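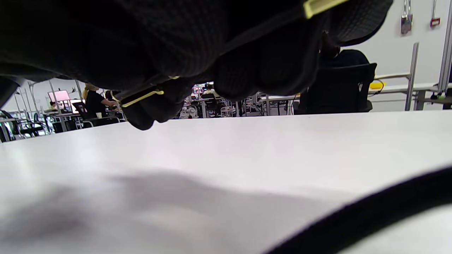 我到Steltedard上班的第一天，Fenna De Smet没跟我握手，先递过来一本册子。蓝封面，一百来页吧，我没翻就塞进包里了。她说：“今晚看完，明天我要问你第十条。”我心想，这人真够呛。

先说说我是干什么的。公司给Clirport的仓库做分拣用的机械手，我的活儿就是写操作规范，说白了，机器和人一起干活的时候，谁先动、谁让谁、手能放在哪儿，全得写成字。我以前写过洗衣机说明书，所以他们觉得我合适（我自己可不觉得，可那会儿房租要交了嘛）。

当晚我真看了。册子里一共166条，前九条都挺正常：上台之前清台面，头发扎起来，线缆不许从脚底下过，诸如此类。第十条就一句话：“示教时，手在先，话在后。”

我翻来覆去看了半天，没看懂。什么叫手在先，话在后？

第二天Fenna果然问了。我硬着头皮说，大概是先动手示范，再讲解？她点点头，又摇摇头，把我带到一张白桌子前面，让我戴上手套，自己拖了把椅子坐到对面。

“教它拿起来。”她往桌上放了一个软木塞。

我清清嗓子，一边拿一边说：“现在我把手伸过去，注意，手指要张开……”

“停。”

我又来一次，嘴刚张开，她又喊停。来来回回七八次，我都要急了。最后一次我干脆闭上嘴，伸手，拿起来，放下。她这才说：“现在你讲讲，刚才你干了什么。”

结果我讲不出来！我知道自己拿了一个塞子，可是哪根手指先碰到的，手腕转没转，放下的时候是松开的还是搁稳了才松的，一概不知道。我先前边做边说的那一套，全是我以为自己在做的事，跟手上那点真功夫隔着老远。

“规范就得从这儿写起，”Fenna说，“写你做的，别写你想的。”

我回去把入职头两天写的草稿删了个精光，心疼得要命，里头有个比喻我还挺得意的。

后来我就天天往工位上跑，看别人示教。我看得出谁手急，谁手懒，谁习惯把东西往自己这边多带一点。有个同事每次松手前都会停一下，短得几乎看不见，可他教出来的动作就是稳。我去问他为什么停，他愣了：“我停了吗？”我跟他说你停了，他从此一上台就别扭，足足别扭了一个礼拜，差点把我记恨上。这事我也写进规范里了，编在124号，原文是：“观察者不得在示教当日向示教者评论其习惯。”大家都管它叫“闭嘴条”。

写这条的时候我跟Hilde De Bruijn吵了一架。Hilde管安全，她那人看什么都先看会不会夹到手。她说你这条会让人不敢提醒同事，万一有危险呢？我说我管的是习惯，又没说危险。她说你写清楚了吗？我说谁看不出来啊。她就把册子翻到那一页，递给一个刚来三天的小伙子，问他：“要是你看见别人袖口快卷进关节里了，你喊不喊？”

小伙子看了看那一条，又看了看我，小声说：“得……等到第二天？”

我当场没话了。

于是124号后面加了半句：“涉及安全者，任何人应立即喊停，喊错不究。”最后那四个字是Hilde坚持要的。我嫌它不像规范的语言，太像家里长辈说的话了，想改成“误报不予追责”，她不肯。她说真到那一秒，人脑子里装不下六个字的词儿，四个字刚刚好。我数了数，她说得还真对。

一月里最忙的是Zakbridge那个项目，我们要交一套完整的示教记录，一共2655次，每一次都要对着规范签字。签字的是示教的人和旁边看的人，两个名字都得有。签到后头，手都是木的，有人提议刻个章，Hilde的眼神让他把话咽回去了。

就是那阵子出的事，说大不大。晚上快收工了，我替人顶班当示教者，手伸过去，机械臂从另一头慢慢过来，一切都跟练习时候一样。然后旁边有人喊：“停！”

我的手悬在半空，机械臂也停了。屋里一下子特别安静，敲键盘的也不敲了。

喊的人就是那个小伙子，脸涨得通红。他指着我的手腕，说他好像看见带子松了。我低头一看，带子扣得好好的，一点没松。是灯下面的影子晃了一下。

他急得直道歉：“我看错了，我看错了，这次是不是白做了？”

这次确实白做了，得重来，登记表上要多写一行。换在我写洗衣机说明书的年头，我多半要翻个白眼。可我听见自己说：“喊错不究。”

说完我才发现，真的就是这四个字先出来的，脑子还没转呢。

Fenna那时候在门口穿外套，准备走了。她也没说什么，把外套又脱了，走回来在见证人那一栏签了名，问小伙子：“几点几分喊的？要写上。”他报了时间，她写上，字特别丑。

我们重做了那一次。我伸手，拿起来，搁稳，松开。讲解的时候我说，松手之前我停了一下。

“你停了？”小伙子问。

我赶紧让他闭嘴，当天不许说这个，124号。他把嘴捂上了，拿笔在本子上记了一行，用胳膊挡着不给我看。

第二天早上他来找我，本子翻开了放在我桌上。我咖啡都没来得及喝，就坐下来听他讲我的手。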